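Frequently asked questions about the Dedotbridge gripper

Last updated 22/08/2025

We get a lot of mail about this build (thank you, keep it coming!), and the same questions come up again and again. The answers are collected on this page. If yours is missing, write to the Pukow workshop list.

What is Dedotbridge?
A two-finger gripper you hold in your hands and can build on a kitchen table. You do the chore yourself with the tool, a small camera records it, and the recordings go toward teaching a robot arm the same job. We started it at the shared workshop in Pukow, and there are now builders working on it at home as well.

Do I need a robot arm to join in?
No! Most of us don't own one. The arm lives at the workshop and is called Ulloa. If you build the gripper and send recordings, you are a full part of the project.

How hard is the build?
If you can solder a connector and tap a hole without swearing too much, you'll be fine. Two weekends is a normal pace for a first one. The fiddly part is the pivots: tighten the screw until the finger stops wobbling, then back it off a hair. Too tight and it feels like cutting cardboard with blunt scissors.

What does it cost?
Depends on your scrap box. There are 13 printed parts and they take about 400 grams of filament, supports included. Screws and springs come out of any decent assortment. The camera is the one thing worth spending real money on.

Which filament should I use?
PETG for the body and fingers. PLA works for a test print, but the finger bases creep if you leave the tool in a hot car (ask me how I know). Black is popular because it throws fewer reflections back at the lens.

Can it handle soft things like laundry?
Yes, and cloth is my favorite thing to pick up with it. The narrow inner jaw plates were redrawn in July for exactly this. Pinch a fold, not a flat layer, and come at it from the side if you can. Ribbed and knitted fabrics are much easier than anything slick. 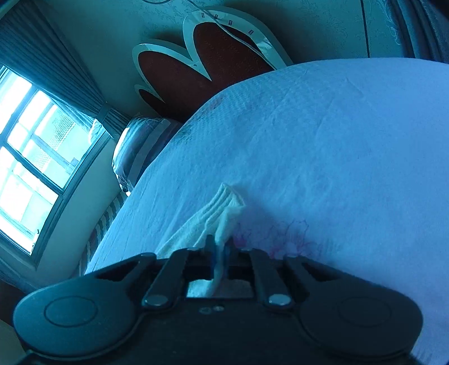 A folded bit of white ribbed cloth between the jaws, at the bedside.

Why does everything look bent in the recordings?
It's the wide lens. We want the fingers and as much of the room as possible in one view, and straight edges curve as a result. Leave it alone — the software expects it, and correcting the video before you upload only makes trouble.

Does the lighting matter?
A bit. Daylight from a window is lovely, but lock the exposure first so the picture doesn't pump when you turn toward the glass.

How many recordings do you need?
For one chore, 500 good ones is where Ulloa starts to do something you'd want to show your friends. That's across all builders, so don't panic. Short sessions are better than one long slog, and your wrists will agree.

What is Trernemeo?
The upload and sorting program. It checks that the video and the finger position line up and throws out takes where they don't. Version 2 runs on ordinary laptops and is far less fussy about file names.

My fingers don't close evenly. What did I do wrong?
Probably nothing. Check that both pivot screws are the same length, then look for a stray blob of plastic under the finger base. A minute with a small file usually sorts it out.

Can I change the design?
Please do! The source files are in the download folder along with the print files. Keep the camera mount where it is so the recordings still match everyone else's, and post your version on the list — we love seeing them.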